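Community Help > Robotics & Automation > Budgeting and buying

What should I set aside for everything around the robot?

Posted by Nazma Sivakumar in April

Hi all! We're a small shop and we've finally got the go-ahead to put a humanoid with two proper hands on the plan for next year. The robot itself is sorted (well, the quote is sorted, the money is another story). What I'm stuck on is the rest of the list. My boss wants one page with everything on it and I keep remembering new things in the shower.

The work is tabletop stuff to start with. Pick up a thing, put it down somewhere else, hand it over, do it again with a different thing. Packaged goods mostly, tall canisters and little bottles, since that's close to what our customers want to see.
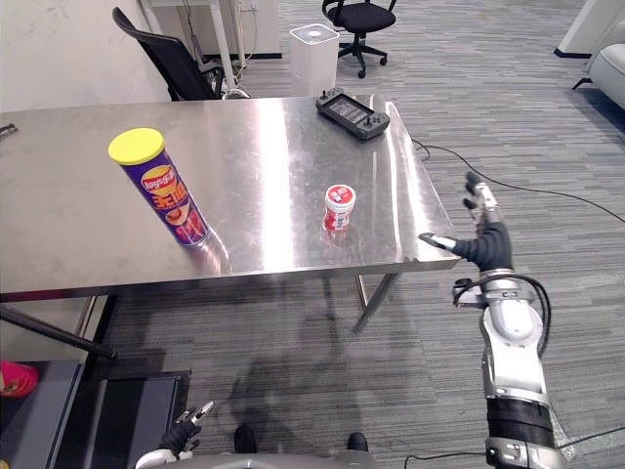

So far I have a table, a spare set of fingertips, a second handheld controller and a line that just says "cables, etc." My first question is the table. I've been quoted $549 for a stainless one from Rosex, and there's a plain matte one from Minia for $218. I like steel for cleaning, but I worry about the shine messing with the cameras. Would you spend the extra?

Second question – how much do you budget for the objects themselves? I put down zero and my boss laughed at me.

Last one: do you buy the service plan in year one or wait? Ours is through Debnath and they want an answer before we sign. Thanks in advance, and sorry for the long post!

3 replies

brustlow_fan

get the cheap table

Pilar_in_packaging

Hi Nazma! I went through this last year so let me save you a few showers.

On the table, I'd buy the matte one first and keep the steel one on the wish list. Shiny tops can be a real pain. You get bright streaks from the ceiling lights and a second faint copy of every object underneath it, and depending on your vision setup that can be nothing or it can eat two weeks. If your customers have steel counters then sure, you'll need to deal with it sooner or later, but I'd get the hands working on something dull before paying more for the hard version. Ask Rosex if they'll take a return, too. Our supplier did, minus shipping.

For objects, please don't put zero! Things get squeezed, dropped, rolled off the edge and eaten by coworkers. We buy doubles of everything and keep one set sealed, so that when a label gets scuffed we can swap it and carry on. Our first grocery run came to $221 and we went back for more inside a month. I'd make it its own line so it doesn't come out of somebody's snack money.

Please split up "cables, etc." as well. Mine ended up as power, network, floor covers for anything that crosses a walkway, and spares of whatever plugs in near the wrist. That last one is the one I was gladdest to have. Floor covers are cheap and I still forgot them on the first order, so we had tape everywhere for a while.

Oh, and charging! Check if your quote has one battery or two. Ours had one. Waiting for it to charge with a visitor standing there is a special kind of quiet.

Greg T.

Mostly agree with the above, but I'd go the other way on the table. If steel is where you'll end up, buy it now and spend a little on softer lighting. Buying twice is how our budget got away from us. Whichever you pick, measure the height the arms like to work at before you order. We had to put blocks under the legs of ours – 5 of us holding it up while one person slid them in, which was silly.

Service plan: take it for year one, but read what it says about hands. Some plans cover the arms and the body and then treat fingers as wear parts, so you pay for those anyway. Get Debnath to put that in writing, and ask how long a hand is gone when it goes in for repair. If it's weeks, price a spare hand before you price a spare controller. We have a second controller that has never left its box.

Nazma Sivakumar

Thank you both, this is so helpful! (And thank you brustlow_fan, short and to the point.) I'm going to ask for the matte table now and put lighting on the list as a maybe. I just checked the quote and it's one battery, so I'm writing back to them this afternoon. I'll ask about the fingers in the same email.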